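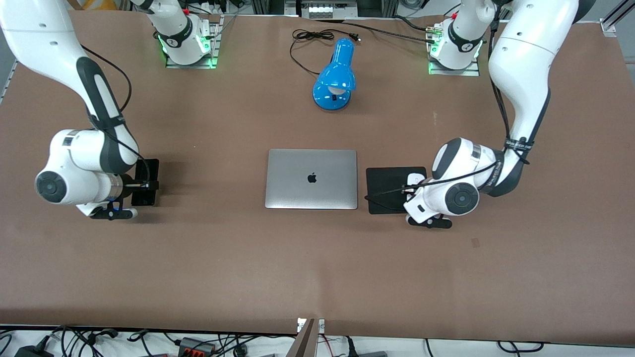
*Last changed: 17 August 2024*

Idora sells a desk-tidying package called Trastero. You get a pair of arms on a table, the software, and a phone number for when the software sulks. I've had the trial for 3 weeks, and my desk has never been looked after by anything so expensive.

The sales page promises "a workspace that resets itself." You save a layout, mess it up, and press a button. My layout is a laptop, a blue lamp, a mouse on its pad and whatever black rectangle I've left lying around. The arms split the table between them, left and right, like siblings in a back seat.

Setup took me 2 evenings, most of the second spent on error 3014. The manual says this means "see support." Support says it means a cable. I own a lot of cables now, so that narrowed things down nicely.

What I like: the arms are quiet, the green lights on the bases are pleasant at night, and the layout editor is simple enough that I stopped reading the help pages. I came over from Lozano's kit, where saving a layout meant editing a text file and hoping.

What I don't like is the pace. Small flat things get a long, thoughtful approach with the fingers wide open, as if the block might have feelings about it. I can make coffee during one of these.

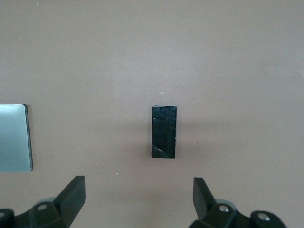

## What it costs

The trial is free, then it's 100 dollars a month, with a grip add-on from Jutico billed separately. I've skipped the add-on. The standard fingers are fine for anything I'd leave on a desk, and I'm told a faster approach mode is coming in October. I'll keep paying until then and grumble.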